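검색어를 입력하세요 검색 상세검색

3. 연구 방법

3.1 조사 대상과 표집

본 연구는 임대주택 거주자가 주방 조리대의 면적을 어떻게 나누어 쓰는지, 그리고 상시 거치되는 소형 가전이 조리 준비 동작에 어떤 영향을 주는지를 다룬다. 선행 연구는 대체로 조리대의 총길이와 작업 삼각형의 변 길이를 기준으로 주방의 적정성을 평가해 왔다. 그러나 Medina와 Ocampo의 연구가 지적하였듯이 총길이가 같은 조리대라도 실제로 도마를 놓고 칼질을 할 수 있는 연속 면적은 가구마다 크게 다르다. 이 글에서는 그 면적을 '유효 작업면'이라 부르고, 총면적에서 상시 점유 면적을 뺀 값 중 끊기지 않고 이어진 가장 큰 구획으로 정의한다.

표본은 Malstead 지구와 Valdebenito 지구의 임대주택 57가구이다. 두 지구는 준공 시기가 비슷하지만 주방 평면이 다르다. Malstead는 한쪽 벽에 붙은 일자형이 많고, Valdebenito는 짧은 변이 꺾인 ㄱ자형이 많다. 가구 모집은 관리사무소 게시판과 우편함 안내문을 통해 이루어졌으며, 응답 가구 가운데 주방을 다른 세대와 함께 쓰는 경우는 제외하였다. 1인 가구와 2인 가구가 표본의 다수를 차지하고, 자녀가 있는 가구는 Valdebenito에 치우쳐 있다. 이 편중은 5장에서 다시 논의한다.

3.2 측정 절차

방문 조사는 10월에 진행하였다. 조사자는 두 명이 한 조를 이루었고, 한 명이 줄자와 격자판으로 조리대 위의 점유 면적을 재는 동안 다른 한 명이 거주자와 면담하였다. 점유 면적은 물건의 바닥 면이 아니라 위에서 내려다본 투영 면적을 기준으로 하였다. 손잡이나 주둥이가 튀어나온 기구는 바닥 면만 재면 실제로 차지하는 자리가 과소평가되기 때문이다. 벽 콘센트에 꽂힌 채 조리대 위를 지나는 전선도 폭과 길이를 별도로 기록하였다. 측정값은 Gridside로 입력하여 가구별 평면도에 겹쳐 그렸고, 격자 한 칸의 절반 이상이 가려진 경우를 점유로 처리하였다.

거주자에게는 조사 전에 주방을 치우지 말아 달라고 요청하였다. 그럼에도 일부 가구는 방문 직전에 정리를 하였다고 답하였으며, 이들에 대해서는 평소 놓아두는 물건을 다시 꺼내 달라고 부탁한 뒤 측정하였다. 면담에서는 각 물건의 사용 빈도, 현재 위치에 두게 된 경위, 옮겨 본 적이 있는지를 물었다. 사용 빈도는 하루 한 번 이상, 주 1회 이상, 그 미만의 세 단계로 구분하였다.

3.3 수직 여유 공간

평면상의 점유만으로는 설명되지 않는 사례가 예비 조사에서 여러 차례 확인되었다. 거주자가 좁다고 느끼는 자리가 평면도에서는 비어 있는 것으로 나타났고, 그 자리의 위쪽에 상부장 하단이나 선반이 낮게 내려와 있는 경우가 많았다. 이에 따라 본조사에서는 각 물건의 높이와 그 위쪽 장애물까지의 거리를 함께 기록하였다.
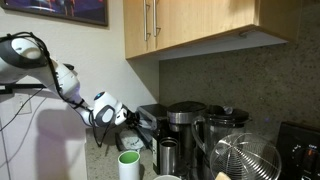
그림 2. 물건이 많이 놓인 조리대와 커피메이커

수직 여유 공간은 물건의 윗면에서 바로 위 장애물까지의 거리로 정의하고, 뚜껑이나 덮개를 여는 기구에 대해서는 여는 동작에 필요한 높이를 따로 측정하였다. 전기밥솥, 믹서, 뚜껑이 달린 전기주전자가 대표적이다. 이런 기구는 닫혀 있을 때의 높이만 재면 여유가 충분한 것으로 나오지만, 쓸 때마다 앞으로 끌어내야 한다면 앞쪽 면적까지 사실상 점유하는 셈이다. 그림 2처럼 커피메이커 위에 어두운색 뚜껑 모양의 부분이 얹혀 있으면 위쪽에서 손이 들어갈 공간이 함께 필요하므로, 같은 유형의 기구는 모두 이 항목에 포함하였다. 뒤편이 맨벽인 자리와 상부장 아래 자리는 구분하여 부호화하였다. 벽에 액자나 달력이 걸려 있는 경우는 장애물로 보지 않았으나, 거주자가 그것을 피해 물건을 배치했다고 답한 때에는 비고란에 적었다.

높이 측정의 신뢰도를 확인하기 위하여 일부 가구에서 두 조사자가 같은 물건을 따로 재고 결과를 비교하였다. 불일치는 대부분 뚜껑을 어디까지 열어야 '연 것'으로 볼 것인가에서 생겼다. 이후 Espinoza의 제안에 따라 내용물을 넣거나 꺼낼 수 있는 최소 각도를 기준으로 통일하였고, 먼저 측정한 가구의 값도 같은 기준으로 고쳤다.

3.4 조리 준비 과제

유효 작업면의 크기가 실제 동작에 미치는 영향을 보기 위하여 동일한 준비 과제를 수행하게 하였다. 과제는 양파와 당근을 썰어 그릇 2개에 나누어 담고, 도마를 씻어 제자리에 두는 것이다. 재료와 그릇은 조사자가 가져갔고 칼과 도마는 거주자의 것을 사용하였다. 과제를 시작하기 전에 물건을 옮기는 행동, 과제 도중에 물건을 밀어내는 행동, 조리대가 아닌 곳(식탁, 세탁기 윗면, 싱크볼 위에 걸친 판)을 사용하는 행동을 각각 기록하였다. 참여 가구에는 Wemo 매장에서 쓸 수 있는 상품권을 지급하였다.

과제 시간은 분석에 쓰지 않았다. 칼질 속도의 개인차가 면적의 효과보다 훨씬 컸고, 조사자가 지켜보는 상황에서 서두르는 참여자도 있었다. 대신 물건을 옮긴 횟수와 대체 작업면의 사용 여부를 종속 변수로 삼았다. Pop과 Troncoso의 연구도 비슷한 이유로 시간 변수를 제외한 바 있다.

3.5 자료 처리

유효 작업면은 4,000 cm²를 기준으로 두 집단으로 나누었다. 이 값은 도마 하나와 그릇 두 개를 나란히 놓고 양손을 움직이는 데 필요한 면적을 예비 조사에서 구한 것이다. 점유율이 75%를 넘는 가구는 유효 작업면의 크기와 무관하게 별도로 표시하였는데, 물건 사이의 틈이 잘게 나뉘어 연속 구획의 경계를 판정하기 어려웠기 때문이다. 해당 가구의 평면도는 연구자 두 명이 각자 판정한 뒤 협의하여 확정하였다.

면담 자료는 녹취 후 주제별로 분류하였다. 가장 많이 나온 주제는 콘센트의 위치였다. 거주자들은 물건을 두고 싶은 자리와 전원이 닿는 자리가 다르다고 반복해서 말하였고, 멀티탭을 쓰는 경우에도 물이 튀는 싱크 옆은 피하려 하였다. 그 결과 가전은 조리대 한쪽 끝에 몰리고, 남은 면적은 싱크와 화구 사이의 좁은 구간에 한정되는 배치가 일자형 주방에서 흔히 나타났다. ㄱ자형 주방에서는 꺾인 모서리가 거치 공간으로 쓰였으며, 모서리 안쪽에 놓인 물건은 사용 빈도가 낮은 것이 많았다. 이 두 배치 유형의 차이는 4.1절에서 평면 유형별로 나누어 제시한다.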